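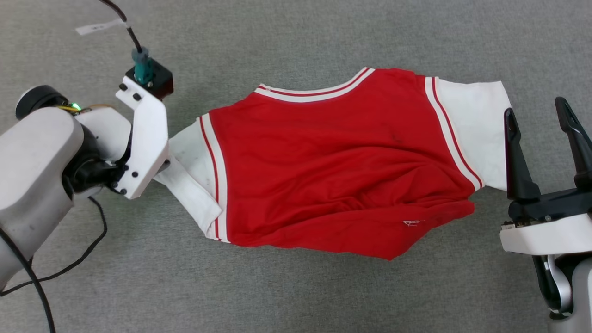

Folding week, and what I learned from it

The new term in our robotics club started on 3rd September, and our group got the topic I wanted the least: clothes. The other group has wooden blocks and they are already very proud. I tell myself that blocks are boring.

A shirt is difficult for two arms. When you pull one sleeve, the collar goes somewhere else, and the other sleeve hides under the body. We first tried with a plain towel, and it went quite well, so we became too brave and changed to the red jersey with white sleeves. We work on the floor, on the gray carpet, and after one hour my knees remind me that I am not a student of 19 anymore.

Until now we have recorded 101 tries. I wrote down each one in my notebook, with a short remark. The most common remark is "sleeve". The plan says 490 tries before December, when we will show our work in Barnitz. I don't know if we can reach it, but I would be happy with some 32 good folds in a row, or even 10.

We call our project Flinach. The name has no meaning, it was just still free in the shared folder.

One thing I want to write down for myself. I always closed the gripper too early, when the fingers were only above the cloth. Now I go lower, wait a moment, and then close. It feels slow, but I lose the sleeve less often. Also, I should tape the cables on the left side before the next meeting. I have promised this two times already.

Next week we try the jersey with the back side up. If somebody who reads this has experience with thin cotton, please leave me a comment. I read all of them, also the old ones.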